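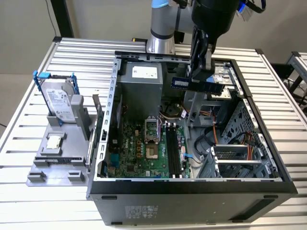 Slide 1. Tower on its side, panel off, socket open, both memory slots empty.

Dexter Fitzsimmons
April

Speaker notes: Rebuilding an office tower from the board up

Leave slide 1 up while people sit down. Start when the door is shut.

Good afternoon. I'm Dexter, I run the bench at Ornach. We take in old office desktops, fix what can be fixed and pass them on. Last year we put 253 machines back into use. Most went to the Gornum library scheme and the rest to the college at Jollau. I'm going to talk about one stage of the work, which is putting the processor and memory back into a stripped board.

Point to the slide. Get everyone oriented before going further. Power supply is upper left, the grey box with the white label. Green motherboard below it and to the right. Expansion slot brackets down the left, drive cage over on the right. If you have only ever looked into a tower standing upright, give yourself a moment to turn it round in your head.

We always work with the case flat. The board is level, parts go straight down, and a dropped screw stays where you can find it. Upright, it goes behind the board and you lose ten minutes.

Now the socket, near the middle of the board. Lever up, metal frame folded back, contacts bare. This is the most delicate part of the whole job. Don't touch the contacts, don't blow on them, don't lean across with a sleeve. We had 14 boards written off last year for socket damage, and I did two of those myself. (Pause, someone usually laughs.)

Order of work. Processor first. Line up the corner mark, lower it in level, let go. It should sit without any pressing. Frame down, lever down. The lever is stiff and new people stop halfway. Keep going until it hooks under the catch.

Then memory. The two black slots to the right of the socket, white latches at the ends. The module is held over the top right of the case, the one with the blue strip on its label side. Things to say about memory:

Check the notch against the slot before you bring it down. If it doesn't line up, turn the module round.

Latches open first.

Hold it by the edges and keep off the gold contacts.

Press evenly at both ends. It takes more force than people expect. You want the latches to close by themselves.

If there is only one module, check the board manual for which slot. Don't guess from the colour. On this board both slots are black so the colour won't help you anyway.

Cooler goes on last, with fresh paste. I have a separate handout for that, so skip it if we're past twenty minutes.

Cables. The light blue one along the bottom of the board is SATA. Orange, yellow and red wires on the drive side, coming down towards the bays. Tuck cables away from the slots before you fit memory. A wire caught under a module will stop it seating and you'll blame the module.

Faults. Of the last 72 machines that failed first power-on at our bench, 51 came down to memory not pushed fully home. So before you swap anything, switch off, unplug, take the module out and put it back in. Then try again. Write on the job sheet that you did it. Rosenthal has a good sheet for this and they let us copy it, so ask me for one at the break.

Questions I got last time: can you mix module sizes (usually yes, see the manual), do you need a wrist strap (we wear them, clipped to bare metal on the case), how long does a build take (half an hour once you've done a few).

Next slide is the cooler bracket. Check the clicker works before moving on.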